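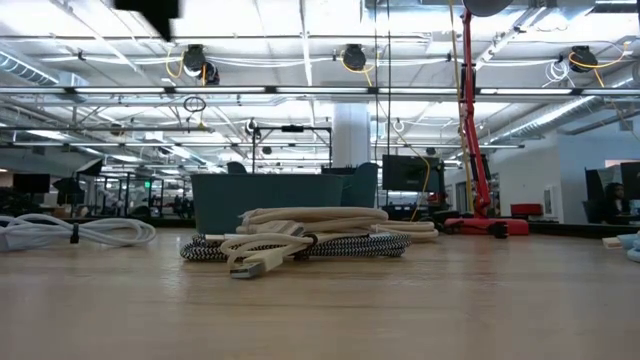
Page last changed: August, by Birthe Ladefoged (new text under "What you will do")

Call for participants: teach a two-armed robot to sort cables

Fellora is looking for 12 participants for the second round of our study on how people teach robots to handle soft things. You do not need to know anything about robots. We have enough people who do.

What the study is about

A cable is a difficult object for a robot. It has no fixed shape, and two cables of the same type never lie the same way on a table. Our method is called Trirnunum. A person guides the two arms through a task, and the system learns from these demonstrations how to do the task without the person. The task in this study is to take coiled cables from a table and put them in a bin.

In the first round we collected 272 demonstrations from 13 people. When we trained the system on them, we found something we did not expect. The demonstrations of beginners were slower, but the system trained on them dropped fewer cables than the system trained on demonstrations of our own staff. Wael Farouk, who leads the study, thinks that beginners stop and correct themselves more often, and that the system learns from these corrections. We can not be sure of this with so few people. This is why we do a second round, and why we ask for beginners only.

What you will do

You come to our lab two times. On the first visit we explain the controls and you practice for as long as you like, up to one hour. After this you give demonstrations with different cables, thick and thin, some of them tied and some with the plug hanging free. On the second visit you give demonstrations again, and then you watch the system try the task and tell us in your own words where you think it goes wrong. 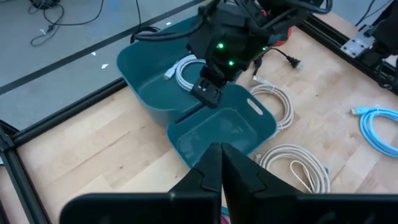 A cable may slip, or the bin may move, or you may close the gripper too early. Please continue when this happens. We keep these demonstrations also, and they are not counted against you. We do not measure how good you are, and we do not compare participants by name.

Each visit takes up to three hours with breaks. You can sit or stand. Visits start at 9:30 am or at 1:30 pm.

Who can take part

You are 18 or older. You have never controlled a robot arm, at work or as a hobby. You can use both hands, and you can see small objects at arm's length, with glasses if you need them. You understand spoken English well enough to follow safety instructions. Employees of Fellora and of our partner Nouri can not take part, and also not their family members.

What you receive

You get 33 dollars per hour, paid after each visit. If you stop early, you are paid for the time you were with us. We also pay your bus or train ticket, so please keep it.

Your data

We record the movements of the arms, the pictures from the cameras at the workspace, and your spoken comments. Your name is stored in a separate place. You may ask us to delete your recordings until the training of the system begins, and we will tell you this date on your first visit.

How to apply

Write a short message to Birthe Ladefoged through the contact form and choose "Cable study". Tell us which start time is better for you, and if you are left-handed. We answer every message, also when all places are taken.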